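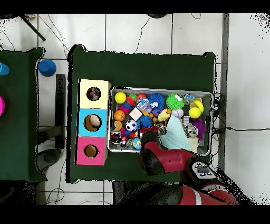 4 min read

Section 4: Setting up the box stack and toy tray

Last revised Tue 22 December

This section covers the table with the three hole-front boxes and the tray of small toys. It replaces the old leaflet, sheet 244, which promised a "self-tidying play corner." We have yet to meet one. What you get is a stack of boxes, a tray, and a lot of balls that would rather be on the floor.

Allow about 14 minutes the first time. The Zerley catalog says five, and perhaps it is five if somebody else has already found all the toys.

What you need

One table with a flat top
Three cardboard boxes with round holes: pale yellow, light blue, and pink
One shallow metal tray
Mixed small toys (see "Filling the tray")
One soft cloth

Stacking the boxes

1. Check each box for crushed corners. A box with a soft corner can still be used, but put it at the bottom only if you enjoy restacking.

2. Set the pink box on the left side of the table with its hole facing out.

3. Put the light blue box on top of it, then the pale yellow one. The blue box has a larger hole than the pink. The Donari chart puts the boxes in a different order and says this helps children learn about size. We tried both orders and saw no difference in what anybody learned. Use the order given here so that your table matches the picture.

4. Line up the fronts. Run a hand down one side of the stack and push in whatever sticks out.

5. Press lightly on the top box. If the stack rocks, take it down and look for something trapped between two boxes.

Note: You can leave a toy in a box so there is something to spot through the hole. Pick one that comes back out without a fight.

Caution: Do not tape the boxes to each other. The old leaflet recommended it. Tape tears the printed face off the first time you need to get something out, and a taped stack falls over in one piece.

Placing the tray

6. Put the tray directly to the right of the stack. Keep it fully on the tabletop - no corner hanging over, however handy that looks.

7. Wipe it out before filling. Feel along the rim for rough spots and set the tray aside if you find one.

Note: Deeper trays are sold as an upgrade under the Jaketti name. They hold more, which sounds good until you want the toy on the bottom. We have stayed with the shallow one.

Filling the tray

8. Start with the smooth balls, since they roll the most. Plain red and yellow ones, the orange one with the basketball pattern, the black and white soccer ball and the white baseball can all go in together.

9. Add the textured toys next: the spiky balls in blue and green, the red and blue knobby one, and the fuzzy blue ball. They fill the gaps and do a fair job of keeping their neighbors still.

10. Squeeze the yellow duck toy once before it goes in. If you don't care for the noise, now is the time to decide.

11. Tuck the toy car into a corner. The purple pom-pom can go along the edge.

12. Lay the folded cloth over one part of the tray. Leave most of the toys uncovered.

Note: The Abreu activity cards call the cloth a "discovery veil" and give it a page and a half. It is a cloth. Some children lift it to see what is under it and some never touch it.

Caution: Wrapped items and small packets end up in trays whether you put them there or not. Look at each one before children use the table. Take out anything with a torn wrapper, and anything small enough to be swallowed if very young children will be there.

Do you need to sort by color?

The catalog says yes, every time. We doubt it. A sorted tray lasts until the first hand goes in, and then you have spent the morning sorting. Mixed colors are fine for ordinary use. If you are running a color game, match toys to the boxes loosely and accept that plenty of them, the orange ball for one, will match nothing.

Checking the table

13. Stand back and look at the stack from the front. All the holes should be visible, with none turned to the side.

14. Nudge the table with your hip. A toy or two may shift in the tray. If a ball jumps the rim, the tray is too full - take a few out and nudge again.

Putting away

Empty the boxes first, then lift them off from the top down. Carry the tray in both hands and keep it level. Do not store toys inside the boxes over the break, whatever the lid of the carton suggests. We did that one year and by April the sides had bowed.

Replacement boxes are sold singly. Check the hole size before ordering, as the shade alone won't tell you which one you are getting.

Go on to Section 5 for the second table.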